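Stakideckの手持ちグリッパ、左右まるごと再調整 指先パッドからマーカーまで、半日の整備に同行

2022年10月25日

Doreckの作業フロアで進んでいる動作収集プロジェクト「Stakideck」で、主力の手持ちグリッパ一組がそろって整備に入った。指先パッドの交換、開閉機構の清掃、マーカーの貼り直し、そして左右の位置合わせ。ひとつひとつは地味な作業なのに、続けて見ていると目が離せない。ロボットアームの動きのもとになるデータは、こういう手入れの上に乗っているのだと、取材ノートがどんどん埋まっていく半日だった。

担当したのは、機材の立ち上げから日々の面倒まで一手に引き受けるKayode Ogunleyeさん。朝いちばんにまず左右を両手に持ち、作業台の手前に立って構えるところから始める。「分解する前に、必ず持つんです。工具を出すのはその後。手に持ったときの違和感は、机に置いた途端に消えてしまうので」

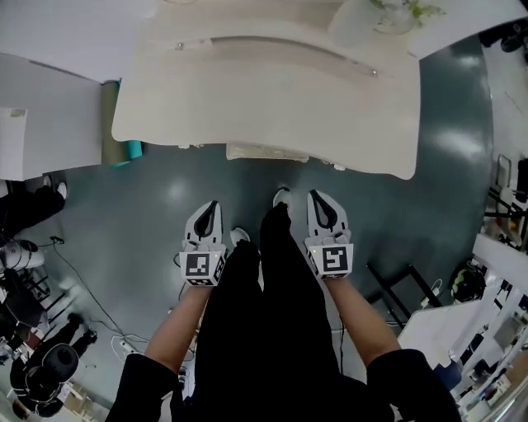 VOSTARD通信 第219号

持ってみて何を確かめるのか。Ogunleyeさんによれば、最初は握りの座り具合、次に引き金の戻り、最後に左右を軽く並べたときの指先の向きだという。片方の戻りがほんのわずかに重い、と言われて記者も握らせてもらったが、正直なところ違いが分からなかった。三度目に目をつぶって試して、ようやく「あ、これか!」と声が出た。戻りきる直前に、指の腹へ小さな引っかかりが伝わってくる。

この引っかかりの正体は、開閉機構の案内溝にたまった細かい繊維くずだった。布をたたむ、クッションを動かす、といった作業を続けて記録すると、どうしても溝に入り込む。カバーのねじを緩め、やわらかいブラシで掻き出し、乾いた布で拭く。油は差さない。以前、動きをよくしようと薄く塗ったところ、かえって埃を抱き込んで三日で重くなったそうで、それ以来この機構は乾いたまま使うのが決まりになっている。

清掃のあとは空打ちだ。左右それぞれ100回、全開から全閉までを同じ速さで繰り返す。Ogunleyeさんは途中で画面を見ない。音を聞いている。カチ、カチ、と揃っていた音の中に一つだけ鈍いものが混じると、そこで手を止めて溝をもう一度のぞく。今回は右が一度で合格、左は二度目で音が揃った。画面の開度グラフも確認すると、聞き取った場所と波形の乱れた場所がぴたりと重なっていて、思わず周りにいた人と顔を見合わせてしまった。

指先パッドの交換は、見た目よりずっと神経を使う。古いパッドをはがしたら、接着面に残った糊を完全に取る。爪で削りたくなるが、細い傷が残ると次のパッドが端から浮くため、専用のヘラを寝かせて少しずつ押していく。新しいパッドは先端側から合わせ、根元に向かって空気を逃がしながら貼る。貼った直後に強く握るのは禁物で、しばらくは閉じかけの状態で休ませておく。

「左だけ減っていても、右も一緒に替えます」とOgunleyeさん。片側だけ新品にすると、つかんだ物がどちらかへ寄ってしまう。人の手は無意識にそれを直すので、作業をしている本人は気づきにくい。ところが記録されたデータには、直そうとした手首のひねりがきちんと残る。そのデータで学習したアームは、パッドが揃っていても同じひねりを再現する。以前、カップを置く前に必ず小さく首をかしげるような動きをするアームがいて、原因をたどったら片減りしたパッドだった、という話にはその場が沸いた。

午後はマーカーに移る。白と黒の四角い模様は、グリッパが空間のどこにあり、どちらを向いているかを割り出すための目印だ。縁が少し浮いたり、表面が手の脂で光ったりするだけで、推定が細かく震え始める。Ogunleyeさんはまず斜めから光を当てて面の反りを見て、気になるものは迷わず貼り替える。拭いて済ませることはあまりしないという。こすった跡の照り返しが、汚れよりも厄介なことがあるからだ。

貼り替えで怖いのは取り違えである。模様にはそれぞれ番号が割り当てられ、左用と右用を逆に貼れば、ソフトの中では両手が入れ替わってしまう。Stakideckの初期には、向きを間違えて貼ったまま一日分を記録したことがあった。画面の中では、右手がひっくり返った姿勢で優雅に引き出しを開けていたそうだ。今は台紙の段階で左右と上方向を書き込み、貼った人と読み上げる人を分けている。この日は記者も読み上げ役をやらせてもらった。たった数分のことなのに、妙に背筋が伸びる!

貼り終えたら、実際に使う場所へ出て確認する。作業台の上だけで数値が合っていても、家具のそばに近づいたり、体の向きを変えたりすると崩れることがある。とくに鏡の前は要注意で、映り込んだマーカーを本物として拾わないか、角度を変えながら見ていく。Stakideckでは化粧台のような家具も作業の題材に入っているため、ここを飛ばすわけにはいかない。
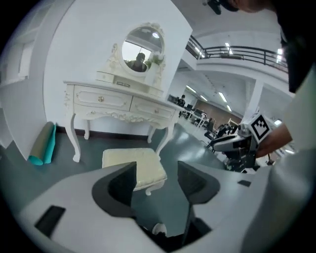
確認のやり方は単純だ。家具から離れた位置で構え、ゆっくり近づき、手を伸ばして止める。同じ道を戻り、今度は左右の役割を入れ替える。止めているあいだの位置の揺れが基準に収まり、戻ったときの値が出発時と揃えば合格になる。文字にするとそれだけだが、Ogunleyeさんの足取りは驚くほど一定で、聞けば床の一歩分を体で覚えているらしい。新しく入った人には、まずグリッパなしで歩く練習をしてもらうという。

設定ファイルの扱いにも工夫がある。以前は整備のたびに上書きしていたが、今は調整前の値を残したまま新しい値を追加し、どの記録がどの値で取られたかを後から引けるようにした。パッドを替えた時刻、マーカーを貼り替えた面、空打ちの結果も同じ場所に書く。欄外には「左、溝の奥」「戻り軽い、気持ちいい」といった手書きそのままの一言も打ち込まれていて、これが案外よく読まれている。次に整備する人が、最初にどこを疑えばいいか見当をつけられるのだ。

記録側の機材も同時に見直した。以前はケーブルの抜けかけが原因で、左右の時刻がずれたまま記録が続いたことがある。今回の整備では接続部を一つずつ抜き差しし、記録を始める前に左右を同時に閉じる合図動作を加えた。両方の波形で閉じた瞬間が重なっていれば、時刻は合っている。機材を足さずに手元だけで済むところが、なんともOgunleyeさんらしい。

こうした一連の手順を、Stakideckでは「一巡」と呼んでいる。分解清掃を除いた日常の一巡は、慣れた人で26分。これを記録の前に必ず行う運用に切り替えてから、先週末までに取った456件を見直したところ、左右の時刻ずれで捨てることになった記録は一件もなかった。Ogunleyeさんは数字の話になると少し照れくさそうに「まあ、まだ夏物の布しか触ってないですから」と笑う。毛足の長い毛布が題材に加われば、溝の掃除はもっと頻繁になると見ているそうだ。

夕方、整備を終えた一組で試しの記録が行われた。題材は、台の上の物を持ち上げて別の場所へ移し、また戻すというもの。操作したのはふだん収集を担当しているスタッフで、握って一度閉じたところで「軽くなってる!」と声を上げた。Ogunleyeさんはうなずきながらも、次の瞬間にはもう指先をのぞき込み、新しいパッドの根元が浮いていないかを見ていた。

取れたデータは夜のうちに変換され、翌朝にはアーム側のセルで再生にかけられる。再生では、人の手がたどった道をアームがどこまで無理なくなぞれるかを見る。関節が苦しくなる箇所があれば、その部分に印を付けて収集側へ返す。手持ちグリッパの整備とアームのセルの調整は別々の仕事に見えて、実際には毎朝このやり取りでつながっている。Doreckでは両方の担当者が同じ整備記録に書き込むようになり、アーム側の爪を替えた日も手持ち側からすぐ分かるようになった。

予備の一組についても、10月のうちに同じ手順で調整を済ませる予定だという。こちらは組み立てた時期が違い、引き金のばねが少し硬い。ばねを揃えるのか、硬いまま使って記録に残すのか、Ogunleyeさんはまだ決めかねている。両方で同じ作業を試し、データを並べてから判断するとのことで、結果が出れば本紙でもぜひ取り上げたい。

整備手順書の最新版は、Stakideckの共有棚に置かれている。今回の作業を受けて、パッドの貼り方の項に糊取り用ヘラの角度の図が加わり、読み上げ役の台詞も短く直された。見学は、記録の行われていない時間帯であれば受け付けている。希望する人は、前日までに作業フロアの受付へ申し出てほしい。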